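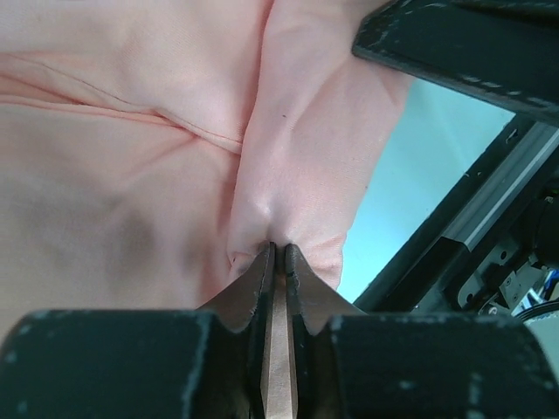
Filed under: Fiction, City Hall

Natália Rebelo won the Baptista Township council seat by 59 votes and got the keys to the office on a Monday in September. The man before her had left behind a desk, a dead phone and 10 boxes of complaints about Vanov Street.

She read them for four nights. Most were about the water. Some were about the bus, which had stopped coming after the Rillance plant closed.

"You don't have to answer these," said Yufang Guo, the clerk. "They were addressed to him."

"They were addressed to the office," Natália said.

She started with the oldest. Idalina Serrano had written about the storm drain outside her house, once every spring. Natália called the number on the letter and a man picked up.

"She moved in with my sister," he said. "I have the house now. Is this about the drain?"

"Yes."

"It still backs up."

She drove over after lunch. He was waiting on the porch with a rake, and he walked her to the corner – he had clearly done this before with other people. Leaves covered the grate. He pulled them off and they both looked down at the water.

"Can you fix it?" he asked.

"I have one vote," she said. "The budget meeting is Thursday at seven. Would you come and speak?"

He leaned the rake against the fence and asked where he should park.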